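Notes for week 2. Please read before the session, and bring your printed copy of the Grerkbridge by-law, because we will write on it. These notes replace the older ones by Chin-lung Pan, which still use the former section numbers.

# Reading and amending a local by-law

## 1. What we try to learn

Last week we spoke about where a town council gets its power to make rules. This week we look at the rule itself, as a text. Many students who come from political science find this part dry, and I understand them. But a large part of local politics is decided in the wording, often late in the evening, when most of the public has gone home.

After the session you should be able to read a by-law in the correct order, to find the power on which it rests, and to write a short amendment that does not damage the rest of the text.

## 2. The case: street trading in Grerkbridge

We use one by-law for the whole course. It is the Street Trading By-law of Grerkbridge, which replaced a set of older rules about markets, carts and ice cream vans. The draft had 43 clauses when it was first laid before the council. During the consultation period the town received 171 written replies. Most of them concerned one single matter, the distance that a trader must keep from the entrance of a shop.

The story in short:

- The draft was published and the consultation was opened.
- The replies were collected and the legal officer wrote a report on them.
- The council debated the draft in December, changed it, and passed it.
- The neighbouring town of Lusberg complained that the rules on the shared bridge road were not clear.
- A correcting amendment was passed.

The last two steps are the reason I chose this case. A by-law that needs correction so soon is more useful for teaching than a perfect one.

## 3. In which order to read

Most people start at clause 1 and go on until they are tired. I suggest a different order.

**First, the enabling words.** They stand before clause 1 and say something like "in exercise of the powers given by". If the parent law gives power to regulate trading "in streets", then a rule about trading in private gardens is probably outside of it. A by-law cannot be wider than its parent. You should write the enabling words on top of your notes and look back to them each time a clause surprises you.

**Second, the definitions.** In our by-law they are in clause 2. Look especially for the word "includes" and the word "means". They are not the same. "Street means a public road" closes the list. "Street includes a footpath" leaves it open, and a court may add other things to it.

**Third, the offences and penalties.** They usually stand near the end. When you know what can be punished, you know which of the earlier clauses have teeth. In our case the highest fine is 400, and it applies only to trading without a permit. Selling from the wrong place carries no fine at all, only a warning, and many of the people who replied to the consultation had not seen this.

**Fourth, everything else.** Now you may start at clause 1.

There is also the schedule, the list at the back. Students like to skip it. In the Grerkbridge text the schedule contains the names of the streets, so without it the by-law applies to no place. 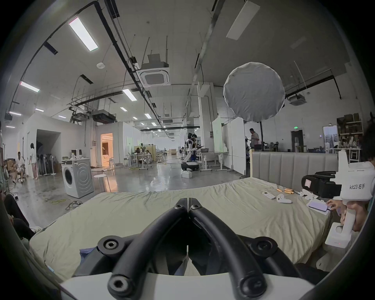 Joanne Blackburn asked, after this part was first given, why one should not simply read the explanatory note, as it is written in plain language and covers only one page. It is a fair question, and others will have the same one. The explanatory note is useful and you should read it, but it is not part of the law. It is written by the office that wants the by-law to pass. In our case the note says that traders must stay "a reasonable distance" from shop doors, while clause 14 gives a fixed distance and no exception. A trader who followed the note in good faith could still be told to move.

## 4. "May", "must" and "shall"

This small section causes more mistakes in the written work than any other.

*Must* creates a duty. "The council must publish a list of permits." If the list is not published, somebody can complain to the court.

*May* creates a choice. "The council may refuse a permit." Here the council can refuse or not refuse, but it should still have a reason which has something to do with the purpose of the by-law. Please do not write in your essay that "may" means the council can do whatever it likes.

*Shall* is the difficult one. In older texts it is mostly a duty. In some sentences it only speaks about the future, or it declares something ("this by-law shall be called"). For your own drafting, please do not use it. When you quote, keep it exactly as it stands.

Compare these two versions of clause 9:

> The council shall consider any objection received.

> The council must consider any objection received before the closing date, and must give the person who made it a written answer.

The first is from the draft and the second is from the by-law as passed. The change was proposed by Hok-lam Tu during the debate and accepted without a vote. It looks small. For the person who objects, it makes a big difference, as now there is an answer on paper, and a paper can be shown to a judge.

## 5. How to write an amendment

An amendment is an instruction to change a text. It must say where, and it must say what. There are only a few forms:

1. *Leave out.* "In clause 14(1), leave out 'permanent'."
2. *Insert.* "In clause 14(1), after 'shop', insert 'or café'."
3. *Replace.* "In clause 14(1), for 'shop', substitute 'business premises'."
4. *Add a new clause.* "After clause 14, insert the following clause –"

New clauses which come after clause 14 are called 14A, 14B and so on. Do not change the numbers of the later clauses. There may be other documents – permits, letters, court papers – which mention clause 15, and they should still be right tomorrow.

An amendment should also not argue. The sentence "In clause 14, for 'shop', substitute 'business premises', which is fairer to hairdressers" is not acceptable. Keep the argument for your speech or for the cover note.

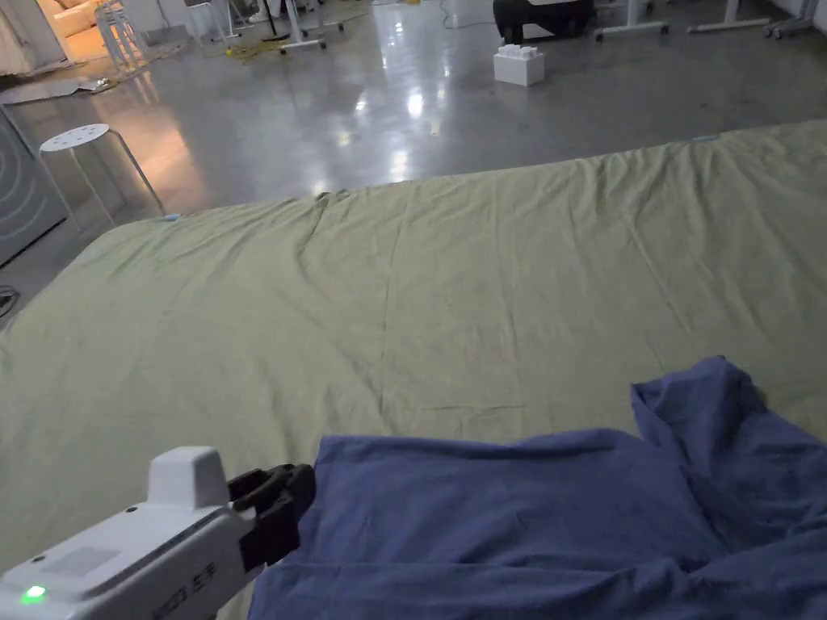

The consequences of an amendment are often found in clauses that the amendment does not mention. When the council put "business premises" in place of "shop" in clause 14, the word "shop" remained in clauses 17 and 31 and in the schedule. I like to compare it with the blue cloth in the photograph: the black jaw holds only one fold at the edge, and still there are wrinkles over the surface, and a bigger fold is standing up on the other side. A drafter who looks only at the place where he pinches will miss these. So before you hand in an amendment, search the whole text for each word you have touched, and also for each clause number you have touched. If something else has to change, you write a second instruction, which is called a consequential amendment. Put it directly after the main one, so the reader sees that they belong together.

## 6. The bridge road problem

The road over the river belongs to Grerkbridge on one bank and to Lusberg on the other. The schedule of the by-law said only "Bridge Road". A trader called Yeh had a permit from Grerkbridge and placed his stall on the Lusberg side, where permits are not given for hot food. He said that his permit named Bridge Road and that he was in Bridge Road. Lusberg said that a council cannot make rules for the territory of another council.

Both were correct, in a way. The permit did say what Yeh said it did. But the enabling words (see section 3) gave power only "within the area of the council", so the schedule had to be read with this limit, even if the limit was not repeated there. The matter did not go to court. Grerkbridge changed the entry to "Bridge Road, as far as the town boundary", and Yeh moved his stall back and paid nothing.

Some questions we will discuss in the group:

- Was the amendment legally needed, if the limit already existed in the enabling words?
- Who should have noticed the problem, and at which stage?
- Would it have been better to agree on a joint by-law with Lusberg? What would each town lose by it?

On the last point Ho-yin Chuang and Chih-ming Man have written opposite papers, and both are in the course folder. The paper of Ho-yin Chuang is longer but easier to read. Chih-ming Man uses the example of the Sorketti ferry landing, where two councils kept separate rules for many years and solved their disputes by letter. You may find this old-fashioned. Please read how many of the letters were answered before you decide.

## 7. Written exercise

Draft an amendment to the Grerkbridge by-law which allows a market stall to stay in place overnight on the day before a public holiday. You must include:

- the main amendment, in one of the forms from section 5;
- all consequential amendments;
- a cover note of not more than one page, in plain language.

Begin by checking whether "stall" is defined. It is, but perhaps not in the clause where you expect it. Then look at clause 22 about street cleaning, as it assumes that the street is empty at night.

I mark the amendment itself higher than the cover note. Small mistakes in English do not cost marks, unless they change the legal meaning. A comma can do this, so please read your text aloud once before you send it. Submit the work in the course folder before the next session, under your own name and the number of the exercise.

## 8. Words to know

**Parent law** – the law from which the by-law takes its power.

**Ultra vires** – outside of the power given. You may also write "beyond its powers", I accept both.

**Schedule** – a list at the end of a law. It has the same force as the clauses, if a clause refers to it.

**Commencement** – the day on which the by-law starts to apply. Often it is later than the day on which it is passed.

**Saving clause** – a clause which keeps something alive from the old rules, for example permits that were already given. The Grerkbridge one is clause 42, and we will read it next week together with the rules on repeal.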